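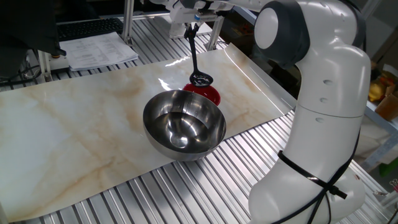 Tostow Soup Cards

Transcribed recipe cards for soups, broths and stews, with ingredients split into fields.

Contents

The set holds 1267 recipes copied from 18 card boxes. Most cards were written in English. A few are in French, and those have an English translation next to the original wording. The boxes came from households in and near Tostow. The largest is the Roussel box, which also has the worst handwriting.

Files

recipes.csv: one row per card
ingredients.csv: one row per ingredient line
units.csv: how local measures were converted
boxes.csv: short notes on each box and its condition
notes.txt: remarks that didn't fit anywhere else

All files are UTF-8 with Unix line endings. Commas inside a field are quoted.

Fields in recipes.csv

card_id: box code and card number, for example ROU-0041
title: as written, including spelling mistakes
title_clean: corrected title
serves: number, blank if the card doesn't say
method: full text of the instructions
lang: en or fr
legible: yes, partly, no

Fields in ingredients.csv

card_id: matches recipes.csv
line: position on the card
raw: the line as written
amount: number, blank for things like "some salt"
unit: see units.csv
item: plain name of the ingredient

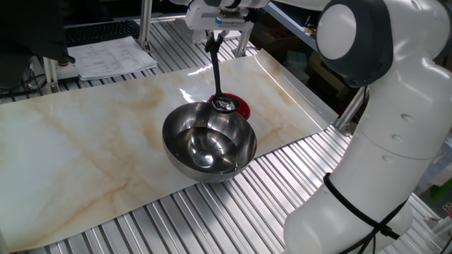 Units

Ladles, cups and "glasses" were the hardest part. Where a box owner or relative could tell us what they used, that size went into units.csv under the box code. Otherwise the unit is kept as written and the metric column is empty. Please don't fill the gaps with a standard cup. We tried it on the Ciltach box and got stews with three times the usual amount of barley.

"A knob" of butter is left alone everywhere.

How the cards were read

Each card was typed by one person and checked by a second. Where they disagreed, both readings are in notes.txt and the one in the main file is marked partly legible. Crossed-out lines were not typed. Notes in the margin were, and they appear at the end of the method text in square brackets.

Cleaning was done in Fumov, a small table editor we already used for the parish maps. You don't need it to open anything.

Known problems

Duplicates. Families copied from each other, so the same leek soup turns up under different titles. Before duplicates within a single box were removed there were 1567 cards. Duplicates across boxes are still in.

Missing amounts. Older cards often list ingredients only.

Box nine got damp at some point and many of its cards are marked no in the legible column. Their method text stops where the ink does.

Cooking times assume the stove the writer had. Don't use this set to work out safe canning or storage times.

Changes

1.2: fixed swapped columns in units.csv, added the French titles
1.1: added the Ciltach box
1.0: first release, November

Corrections

Send the card_id and your reading of the line. A scan of the card can be supplied if the family agreed to it; see the scan_ok column in boxes.csv.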